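Batside Parents List
February, 8:40 pm
Posted by the list moderator
6 replies | 12 shares | 2 min read

Re: Sorting kids' clothes before the swap

On the weight question first. The hall at Rundstead will take up to 100 bags this time, and we had more than that in the fall, so please keep it to two per family. Grocery bags are fine. Trash bags split on the stairs.

> Earlier message:
> I have a whole bed covered in baby and toddler stuff and no idea how
> to divide it up. Does it go by size or by type? Half the labels have
> washed out. Also, do you take fleece with zippers, and what about
> blankets? Last year I brought a blanket and it came home with me.

By size, then by type if you have the energy. Where the label is gone, lay the piece on top of one you know the size of and go with the closest match. Write the size on masking tape and stick it on the front. Don't use pins.

Fleece is fine. Run the zipper up and down once before you bag it, and close it so the teeth don't catch on everything else. If it sticks, put it in the repair bag by the side door.

Blankets are yes this year. We had no table for them last time and now we do. Fold them and keep them out of the clothing bags, or they get buried.

Fluffy things should go in last, on top. They take up most of a bag and flatten out anyway once people start digging.

Socks only in pairs. No bibs, we still have a crate of them.

Drop-off is at the Rajput Street entrance, room 616, from 4 pm. Leftovers go to Plelidico in the same van as before.

I'm still working through my own pile, so there is time.

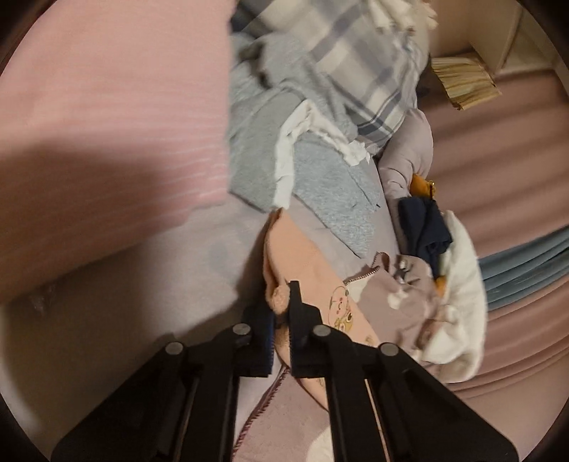

Pink fleece, cloud print and a blanket, still to be sorted.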